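Mistent Program > Data Releases > Household Set > Data Card

# Mistent Household Simulation Set: Data Card and Rules of Use

Release date: January 22, 2020

## 1. Purpose of this document

This data card accompanies the household portion of the Mistent simulation set. It states what the set contains, how it was prepared, and the rules that apply to anyone who records, reviews, labels or publishes work based on it. The rules in Sections 4 through 7 are binding on all contributing sites. The remaining sections are provided for information.

The card replaces the draft circulated to contributing sites in December. Where the two differ, this card governs.

## 2. Summary of contents

The set contains 846 episodes recorded in simulated home interiors. Each episode consists of one or more rendered image streams, the commanded and measured joint positions, the gripper state, and a short task statement in plain English. Episodes are between a few seconds and several minutes long. The longest permitted episode is 3000 control steps.

Of the full set, 275 episodes are held back for evaluation. They are stored in a separate directory and are not to be used for training, tuning or the selection of model settings.

Rendered views are supplied from viewpoints carried by the robot as well as from other positions. Views near the gripper often contain large areas of wall, floor or plain background. Such views are retained in full. Sites must not remove them to make an episode look more informative.

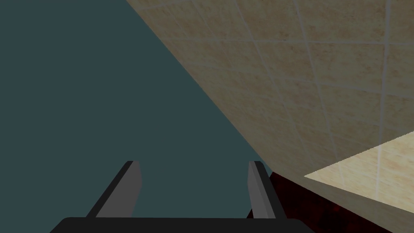
Figure 1. Simulated view over an open parallel gripper, with nothing held between the fingers.

## 3. Intended use

The set is intended for the following:

- training and testing of policies for simple household tasks, including the approach to doors and their fittings;
- testing of perception models under tilted and partial views;
- comparison of labeling methods across sites.

It is not intended to support any claim about the safety of a physical machine. A policy that performs well on this set has been shown to perform well in simulation only. Sites that plan to move a policy to hardware must carry out their own risk assessment under the rules that apply at their location, and must keep that assessment separate from any results reported here.

The simulator does not model pinch injuries, worn cables, loose fasteners or the behavior of people who enter the workspace. No part of the set should be read as evidence on these matters.

## 4. Rules for recording

4.1 Every episode must begin from a logged start state. The random seed, the room file and the robot file must be recorded together. An episode that lacks any one of these will be returned to the contributing site.

4.2 Operators must not edit the room after recording has begun. If an object has been placed incorrectly, the episode is to be closed, marked as void, and recorded again under a new number.

4.3 Viewpoints attached to the robot must keep the orientation given in the robot file. Images are not to be rotated upright, cropped or mirrored before submission. Users who need level images may produce them afterward from the stored camera pose.

4.4 Failed attempts must be kept. An episode that ends without the task being completed is a valid episode, provided that it is labeled as incomplete.

4.5 Contact between the robot and fixed parts of the room must be logged whenever the simulator reports it. The contact log must not be filtered by force. Light contact with a door or wall is often the first sign that a motion plan has been built on a poor estimate of position.
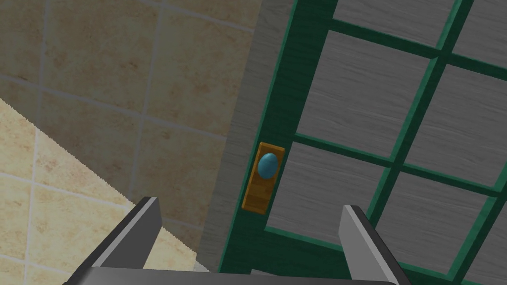

4.6 For tasks that involve a door, the task statement must name the intended action in full. "Turn the knob" and "open the door" are separate tasks and must be recorded as such. The words "use" and "operate" are not accepted, as reviewers at different sites have read them in different ways.

4.7 The position of the handle or knob must be stored in the frame of the door as well as in the frame of the room. This allows users to study errors that grow as a door moves.

4.8 Speed limits set in the robot file apply to all recordings, including those made for demonstration. A site that wishes to use other limits must submit a revised robot file for approval before recording starts.

## 5. Rules for labeling

Labels describe what can be supported by the image or by the stored simulator state. Labelers must keep these two sources apart. A label drawn from the image alone is entered in the field `visual`. A label drawn from the simulator state is entered in the field `state`. No label may be entered in `visual` on the strength of knowledge gained from another view.

Where an object is partly hidden, or is too small to be named with confidence, the general term is to be used. "Small dark object" is an acceptable label. A guess is not acceptable, even when the guess is later found to be correct.

Each episode is labeled by two persons working apart. Differences are settled by a third person who has not seen either set of labels beforehand. The original labels are kept on file with the final version. The labeling guide was written by Blažena Koubek and is stored in the `docs` directory.

Color names follow the short list in the guide. Labelers should not introduce trade names for colors or finishes. Surface terms such as "tile" and "wood grain" refer to the appearance of the rendered texture and make no statement about friction, weight or stiffness. Those values are found in the material table.
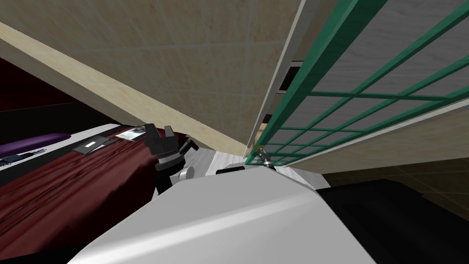
Rooms with many objects require more care than their number of episodes would suggest. Labelers should allow additional time for them, and sites should not set a fixed hourly quota across all rooms. Where the robot has two arms, each arm must be identified from the robot file. "Left" and "right" always refer to the robot's own left and right, whatever the direction of the view.

## 6. Review and correction

All submissions are checked by the review office before they are admitted to the set. Review covers the following points:

1. completeness of the log files;
2. agreement between the task statement and the recorded task;
3. agreement between image timestamps and control timestamps;
4. presence of the contact log, including empty logs.

A submission that fails on any point is returned with a written note. A site may resubmit the same material up to 3 times. After that, the matter is referred to Natalie Ackroyd, who will decide whether the material is to be recorded again or withdrawn.

Errors found after release should be reported through the issue tracker. Reports should give the episode number and the step at which the error occurs. Corrections are published as a new minor version. Released files are never altered in place, and earlier versions remain available so that published results can be repeated.

## 7. Reporting of results

Any publication that uses the set must state the version number, the episodes used for training, and whether the evaluation episodes were run once or more than once. Success rates must be reported with the number of trials. Results taken from selected rooms must name those rooms.

Still images from the set may be reproduced in papers and teaching material. They must be identified as simulated in the caption or in the text close by. Contrast and brightness may be adjusted for print if the change is stated. Content may not be added or removed.

## 8. Known limits

- Lighting is fixed within each room file. The set is therefore of little use for the study of changing daylight.
- Cloth is rendered with folds but is treated as a fixed surface by the contact model.
- Some texture edges show a fine stepped pattern at close range. This is a rendering effect and has no counterpart in the collision mesh.
- Task statements are supplied in English only.

## 9. Responsibilities

Room files were prepared by Gultex under the direction of Bautista Paredes. Robot files and control limits are maintained by Tadhg Duggan at Sutau. Rizwan Paul is the editor of this card and receives proposals for changes to Sections 4 through 7. Proposals must be made in writing and must quote the rule concerned by number.

Storage and distribution are provided by Karunaratne. Requests for access to the evaluation directory are handled separately from general downloads and require the name of the person who will be responsible for the files at the receiving site.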